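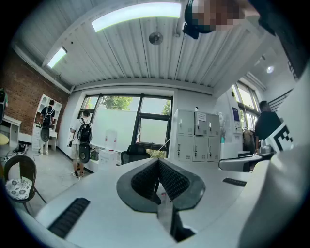

Memoria del proyecto: una sala de trabajo común

Eyerusalem Derese
Proyecto Justum, entrega final
10 de junio de 2022

1. Por qué elegí esta sala

Cuando nos pidieron estudiar un espacio compartido, yo tenía clarísimo que no quería la biblioteca (¡la escoge todo el mundo!). Me quedé con la sala de Skallik, la de la pared de ladrillo rojo, y me pasé allí media primavera con una libreta y un metro prestado que se enganchaba cada dos por tres.

2. Lo que hay

La mesa blanca manda. Todo lo demás se ha ido colocando a su alrededor sin mucho plan: la estantería blanca de huecos abiertos contra el ladrillo, un escritorio también blanco en la misma pared y una silla de mimbre oscuro con un cojín blanco de flores que no pega con nada y que a mí me encanta. El suelo es de baldosa gris clara y el techo, blanco, de paneles acanalados con luces rectangulares.

3. Lo que pregunté

Pasé un cuestionario y me contestaron 162 personas, muchas más de las que esperaba. La queja que más salió fue la de las mochilas: la gente trabaja de pie, entra y sale, y se las deja puestas porque no sabe dónde soltarlas. La segunda, los cables por el suelo. Yo misma tropecé con uno el primer día, así que esa respuesta la leí con mucho cariño.

4. Mi propuesta

Reservar para mochilas los huecos bajos de la estantería, poner cuatro ganchos junto al escritorio y pasar una canaleta por el pie de la pared. La silla de mimbre se queda, eso no lo negocio, aunque la acercaría más a la ventana. Pedí precio en Gebreyes y el conjunto sale por 347 euros, montaje incluido. Otro presupuesto, el de Zatbridge, subía a 1410 porque cambiaba la estantería entera, y a mí me parece que la que hay sirve perfectamente.

5. Lo que me falta

No medí el ruido, y me arrepiento, porque varias respuestas hablaban del eco. También querría repetir el cuestionario en septiembre, ya con los ganchos puestos si nos los aprueban. Los planos a mano van en el anexo (perdón por la letra, los pasé a limpio en el autobús).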